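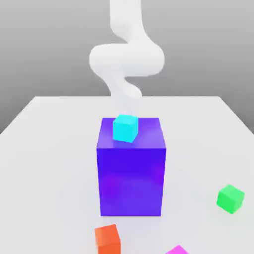
Figure 3. Rendered view from the Trorton simulator in the raised-cube task. The arm is above the cyan cube, which rests on the large violet box; the other cubes are on the table.

4.2 Evaluation of the simulation package

The Trorton kit is sold in two parts: the physical arm with its controller, and a simulation package which can be licensed separately. In this section we report only on the simulation package, because many laboratories of our size will buy it first and decide about the hardware later. We used the release that was available in October and we did not change the default physics settings, except where this is stated.

The package comes with a small library of tabletop tasks. We selected the raised-cube task for most of our tests. In this task the arm must reach a small cube that is placed on top of a larger box, while further cubes of different colors lie on the table (Figure 3). The task looks simple, but it is more difficult than picking from the flat table. The policy must estimate the height of the target correctly, and a small error in the approach can push the cube over the side of the box. The start position of the small cubes is drawn again at every reset. The size of the large box is kept fixed, and we consider this a weakness of the library, as a policy can learn the height by heart.

The arm model has a smooth body without visible joints. For the user this has one practical consequence. It is hard to judge from the rendered view alone which configuration the arm has taken, and for debugging we had to print the curvature values to the console. The renderer also fades the lower segment near the target. The manual describes this as a display option to keep small objects visible, and it can be turned off. We left it on for the policies trained from state and turned it off for the policies trained from images, so that the network does not receive a view which the real camera can never give.

We trained the same baseline policy in the Trorton package and in Erno, the open simulator that our group has used until now. Both used 64 parallel environments on a single workstation. After training, each policy was tested in 2000 episodes with new start positions. The Trorton policy failed in 28 of these episodes. Most of the failures were of the same type: the arm came down too far to one side and touched the upper edge of the box before it reached the cube. In Erno we observed more failures in total, but we do not want to make a strong claim here, as the contact models of the two simulators are different and we had more experience with tuning the first one.

Installation took about 8 hours, including the time to request the license file. A large part of this was spent on the Lashari driver bridge, which is required even if no hardware is connected. We think that the vendor should make this component optional. The documentation of the task files is complete and well written, but the chapter on custom objects covers only boxes and cylinders. To import a mesh, we had to convert it first with the Broslow tool, and the surface colors were lost in this step.

In summary, we find the package suitable for early work on reaching and grasping policies. For studies in which the shape of the object is important, its present library is too limited. The transfer of the trained policies to the physical arm is treated in Section 4.3.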